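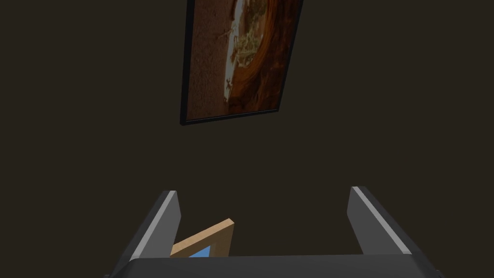 *Framed picture on a dark wall.*

**The Long Way to Skinum** is a British television film, first shown one March and repeated most winters since. Written and directed by Sushil Saxena. Runs 2 hours with the titles. It did poorly on first showing but later picked up a following among families who watch it together each year, usually in the last week before Christmas.

## Plot

Jadoon, a retired bus driver, learns that his old route is to be scrapped. The last service runs on Christmas Eve from Grimeddale to the village of Skinum, and he talks the depot into letting him drive it. Snow closes the top road. The passengers — a nurse coming off nights, two brothers not on speaking terms, a girl with a cello — spend most of the film stuck at a lay-by.

Jadoon tells them about people who used to ride the bus. Some of the stories turn out to be about the passengers' own relatives. The nurse works out that one of them is about her mother. The road opens at dawn and the bus gets to Skinum with nobody waiting for it. Last shot is the timetable being taken down.

## Production

Saxena wrote the script in one winter, based on a bus his father drove. Early drafts had a crash in the final third, dropped before filming. Most of the lay-by scenes were shot indoors at a former carpet warehouse in Cliton, with paper snow. The paper got into the heating and filming stopped for two days.

The bus was bought from a breaker's yard for £2,700 and had no working engine. It was towed in every moving shot, and the tow rope is visible in one of them (just after the cattle grid). Never fixed in later prints.

There is no music until the cello scene. Saxena wanted none at all but was overuled by the producer.

## Reception

Reviews were mixed to bad. The *Grimeddale Courier* called it "a long sit in a cold bus". Others liked the script but not the pace. The first repeat went out late in the evening, unannounced, and brought in 3,834 letters and calls, most asking when it would be on again. The film has had a settled place in the winter schedule ever since.

## Viewing customs

Several habits have grown up around it:

- Eating soup from a flask during the lay-by scenes, as the passengers do.
- Saying the stop names aloud with Jadoon on the way out of Grimeddale. There are eleven, and the order changes between the first and second reading — a script error that regular viewers keep in.
- Ringing a relative once the film ends. Often someone who is watching it too, in another town.

A yearly public showing is held in Cliton at the old Corn Hall, which seats 495. Tickets for this year's went on sale on November 1, 2025. Blankets are allowed, hot food isn't.

## Home release

Issued on tape, then on disc. The tape is missing four minutes, including the whole of the brothers' arguement, and some viewers who grew up with it prefer that version. The disc has the full cut and a short interview with Saxena, recorded on a bus.

## See also

- Christmas television in Britain
- Rural bus services in fiction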